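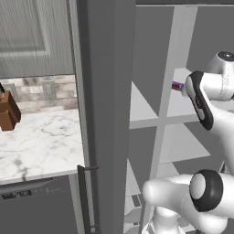

Según Jyoti Thakur, una cocina se debería empezar a dibujar por lo que se va a enchufar en ella, y todo lo demás (los muebles, el azulejo, hasta la ventana si me apuran) puede esperar a la segunda tarde de trabajo. Me lo dijo en el pasillo, después de la sesión anterior, y le prometí que abriría con ello los apuntes de este tema, así que prometido y cumplido. Yo no llego tan lejos, ya lo veréis, pero es una buena manera de entrar en materia.

Tema 6. La pared de trabajo: encimera, salpicadero y tomas

Recordad que en el tema anterior dejamos la planta de la vivienda Harahap con el fregadero ya colocado y la circulación resuelta, más o menos a gusto de todos. Ahora nos toca levantar el alzado. Os pido paciencia, porque el alzado de una cocina parece un trámite y luego resulta que es donde se nos van las horas.

La altura de la encimera

En el ejercicio trabajaremos con 880 mm desde el suelo terminado hasta la cara superior. Suelo terminado, por favor, con su pavimento puesto: todos los años alguien mide desde la solera y después no le cabe el lavavajillas. Si la persona que más cocina es muy alta o muy baja, se cambia la cota y se anota en el plano el motivo, con una frase basta. La familia del proyecto Skarine, que vimos en clase con tanto cariño, pidió dos alturas distintas; es una solución preciosa para amasar y bastante incómoda para pasar el trapo.

El salpicadero

Llamamos salpicadero (en algunos manuales, frente de cocina) al paño entre la encimera y los muebles altos. Puede ir en azulejo, en piedra, en vidrio o en el mismo material de la encimera. Con azulejo, lo primero es decidir el aparejo y dibujar las juntas a escala, todas, aunque dé pereza. Una hilada cortada a la mitad se ve poco detrás de una batidora y se ve muchísimo en un rincón despejado. Las piezas jaspeadas o de tono variable son agradecidas, disimulan las salpicaduras y también algún pequeño error de corte, pero conviene abrir varias cajas a la vez y mezclarlas antes de colocar. Líga, perdón, Līga Žukauskas (siempre me dejo la raya de la i) trajo un muestrario estupendo de Clestus y lo tenéis en el armario del aula para consultarlo.

Las tomas de corriente

Y volvemos al pasillo. Haced primero una lista de los aparatos que van a vivir sobre la encimera y otra de los que solo salen de vez en cuando. Las tomas del primer grupo pueden quedar detrás del aparato; las del segundo tienen que estar a mano y libres. Después llevad las dos listas al alzado y ajustad cada placa al despiece del azulejo, centrada en una pieza o centrada en una junta, lo que prefiráis, pero el mismo criterio en toda la pared. El color de la placa importa más de lo que se cree: en un tono cercano al del fondo apenas se nota, y en blanco puro sobre una piedra cálida se nota desde el salón.

Las distancias al fregadero y a la placa de cocción las fija el reglamento que corresponda a cada obra, y eso se consulta siempre en la versión vigente, nunca en mis apuntes.
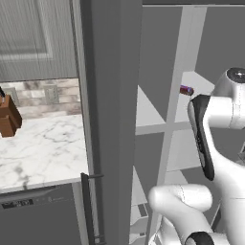
Figura 2. Mueble alto gris, azulejo a rompejuntas y encimera de mármol blanco.

El encuentro con los elementos altos

Cuando la encimera muere contra algo vertical, dejad prevista una holgura y dibujad el remate. A mí me gusta que el canto del material se lea limpio, sin listoncillos añadidos a última hora.

Para entregar

Alzado a escala 1:20 con despiece, las dos listas de aparatos y una memoria de 8 líneas. Se entrega antes de las 16 h en la carpeta Wusarex. Quien vaya justo de tiempo que me escriba, que ya sabéis que contesto.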